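The pause before the grasp

For most of last year the robot at Karum did one thing badly. It reached for an object, stopped a hand's width away, and waited. The wait lasted 2 seconds, sometimes a little more, and then the fingers closed. Visitors thought it was being careful. Sharada Gowda, who leads the software side, knew it was the planner starting again from nothing.

The arms themselves were never the problem. They go where they are told. What the team has spent its time on is the layer that tells them, a piece of software called Lobo, which takes in what the cameras see and turns it into a plan of movement. Lobo used to work in turns. It looked, it planned, it moved, and if anything on the table had shifted in the meantime it threw the plan away and looked again.

That is fine for a box on a conveyor. It is not much use for household goods, which slump, roll and change shape when touched. Soft things are the worst. A camera gives you the outside of a soft thing, and the outside is no guide to where it will be once there is a finger on it.

Gowda's answer was to stop treating the plan as finished. In the present version the last part of any reach is left open. The arm sets off with a rough idea of the grasp, and the details are filled in on the way by a second, much smaller program, Drellel, which runs all the time and does nothing except correct. If the object moves a little, the fingers' target moves with it. Only a large change sends the whole job back to the start.

It sounds simple, and she says the idea took an afternoon. Making the two programs agree took until November. Both wanted to be in charge of the wrist, and in early trials the hand would shake as each overruled the other. The fix was a plain rule about who speaks when: Lobo has the arm up to a set distance from the object, Drellel has it after that, and neither can take it back without asking.

Packing a shopping bag has become the team's usual test. It asks for most of the hard things at once. The hand has to pick an item from the table, carry it without knocking anything, find the opening of a bag and let go at the right height. 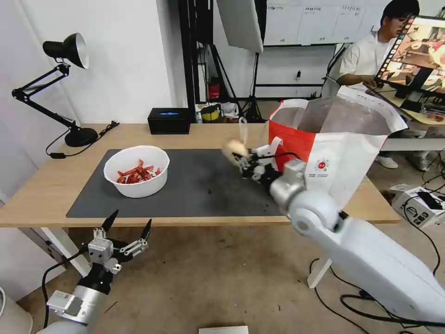 Ngan-ling Chung is less sure that the handover rule will last. A fixed distance, she argues, suits the objects it was tuned on, and sooner or later someone will put down a thing that is too big or too thin for it. She would rather have the software work out the distance each time, even if that makes it slower, and she thinks the pause was at least honest about what the machine did not know.

Gowda doesn't dismiss this. The logs give both of them something to point at. Of the last 3129 attempts kept on the lab's server, 103 ended with the planner giving up altogether, and when the team read through those, many had gone wrong close to the handover point. The arm arrived at an angle Drellel could not correct from, and by then it was too late to ask Lobo for a better one.

Reading the logs used to be a job in itself. Each program wrote its own file with its own clock, and lining them up by hand could eat a morning. The team now uses a viewer called Komo, written in-house, which puts the camera pictures, the planned path and the real path side by side on one time line. You drag a marker along and watch the two paths part. It is the least glamorous thing they have made and the one that gets opened first each day.

Komo has also changed how they argue. Before, a failed grasp was blamed on perception by the people who worked on planning, and on planning by the people who worked on perception. Now there is a moment on the line where things went wrong, and it usually belongs to one or the other — though not always. A wrong guess about where the rim of a bag is can look just like a good guess followed clumsily.

Bags remain awkward. The opening moves when something brushes it, and the sides get in the way of the cameras. At present Lobo holds a simple model of the bag as a box with no lid, and refreshes it between items. Gowda wants it refreshed during the carry as well, which means finding time on a computer that is already busy. Work on that has started, and the first version is due to run on the arms once the wrist code has been tidied up.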